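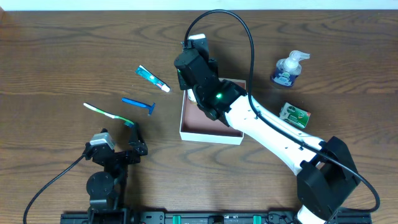 Pearce Bench Kit - Set-up Guide
Section 3: Cable routing, table layout and first sorting run

This section assumes both arms are bolted to the frame as described in Section 2 and that the controller has passed its power-on check. Keep the power off until step 8.

3.1 Cable routing

1. Plug the camera cable into the connector at the gripper end of each arm. Seat it fully before tightening the collar.

2. On the right arm, leave a free arch of cable above the gripper, then bring it down along the white forearm link and over the elbow joint.

3. Leave a second loop outside the elbow before the cable returns to the base. The elbow needs this slack when the arm folds.

4. Move each joint by hand through its full travel. The cable must not pull tight or enter the gap between the elbow side plates.

CAUTION: Do not tie the cable to the wrist section. A tie at this point will pull the connector out at full wrist rotation.

NOTE: Bevesden cables are 11 mm across the collar and do not fit the older Pukbridge bracket. Use the bracket supplied with the kit.

3.2 Table layout

5. Place an open box near the center of the table, where both grippers can reach it. A light rim is easier for the camera to find against brown wood.

6. Set out the practice items. The standard set is a toothpaste tube, a disposable razor, a toothbrush, a pump bottle and a small soap carton. Put the tube, razor and toothbrush to the left of the box, and the bottle and carton to the right.

7. Lay the long items flat, with space between them for the gripper fingers. Stand the pump bottle upright, with the nozzle facing away from the box.

NOTE: Exact angles are not important. Change them between runs, or the sorting routine will be tuned to a single layout.

CAUTION: Close the toothpaste cap and lock the pump if it has a lock. Liquid in the finger joints is not covered by the Ralcombe workshop repair plan.

3.3 First run

8. Clear hands and tools from the table and switch on the controller. Wait for the wrist indicator on the right arm to show steady green.

9. Open the camera view and check that the full rim of the box is visible with both arms in the rest position. If the wrist hides part of the rim, raise the arm and save a new rest position.

10. Select program 13 (single pick, low speed) and choose the soap carton as the target.

11. Start the run with one hand on the stop switch. The gripper should close on the short sides of the carton.

12. If the gripper misses by more than 2 mm, stop and repeat the camera calibration - do not correct the error with the offset table.

13. After 3 clean picks in a row, repeat with the razor. Leave the pump bottle until last.

CAUTION: Do not run both arms in program 13. Collision checking between arms is off in this mode.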